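Atelier bimanuel du club de Nollby : astuces de réglage pour l'exercice « rangement »
Mis à jour le 19 octobre 2026

Ces notes s'adressent aux équipes qui préparent l'épreuve de tri de Drurkudport. Elles supposent que les deux bras sont déjà étalonnés et que le logiciel Dastside démarre sans erreur.

Tapis et rail
Dépoussiérer le rail avant avec un pinceau sec, jamais à la soufflette : les débris partent dans les fentes de ventilation. Contrôler ensuite le serrage des embases. Un jeu à la base se retrouve amplifié au bout de la pince, et aucun réglage logiciel ne le rattrape.

Câbles
Laisser une boucle souple au poignet, puis amener chaque articulation en butée, bras hors charge. Si la boucle se tend, reprendre l'attache la plus proche du coude. Les colliers serrés à fond marquent la gaine — préférer une bande textile.

Objets cylindriques
Les tubes roulent. Approcher les doigts perpendiculairement à l'axe du tube, descendre, puis fermer à vitesse réduite. Quand plusieurs tubes noirs sont groupés, commencer par le plus dégagé. Le casier transparent est difficile à segmenter : enregistrer ses coins à la main.
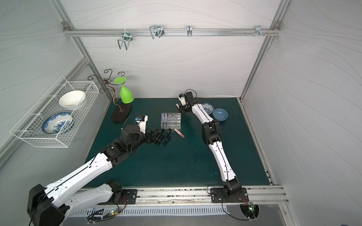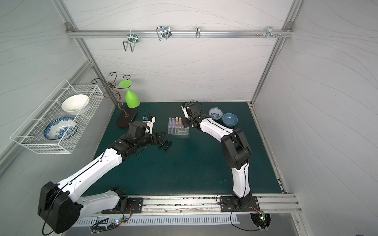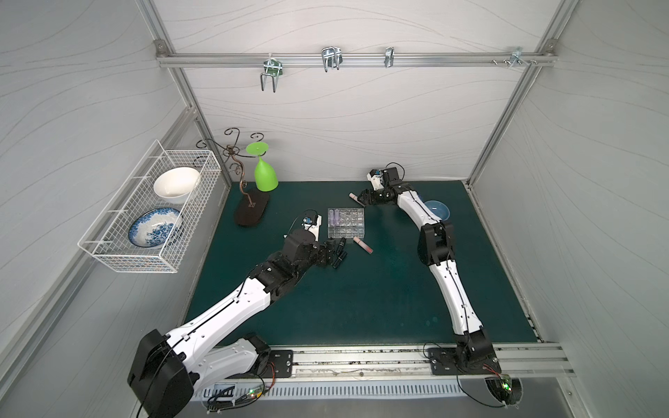 Poste à deux bras, casier transparent au centre.
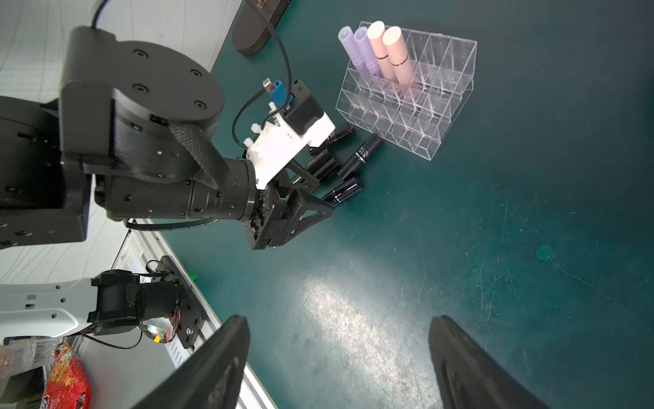

Dépose dans le casier
Viser le centre de la case à 12 mm au-dessus du bord, marquer un arrêt, descendre à la verticale. Remplir d'abord la rangée du fond ; l'ordre inverse oblige la pince à passer au-dessus des tubes déjà posés. Un temps d'arrêt de 400 ms suffit à amortir l'oscillation du poignet.

Partage de la zone
Attribuer à chaque bras une moitié du tapis et traiter le casier comme une ressource verrouillée. Le script Khasawneh gère ce verrou, mais il ne le libère pas après un arrêt d'urgence. Le faire à la main avant de relancer.

Éclairage
Un reflet sur le tapis peut passer pour un objet clair. Orienter la lampe vers la paroi et bloquer l'exposition des caméras de poignet. Refaire la balance des blancs après tout changement d'ampoule.

Journal d'essais
Noter la version du programme, la position de départ et le type d'échec : prise manquée, glissement, collision, dépose de travers. La série de mars compte 163 essais, dont 8 inexploitables faute de position de départ. Les fichiers se déposent dans le dossier commun, un par équipe.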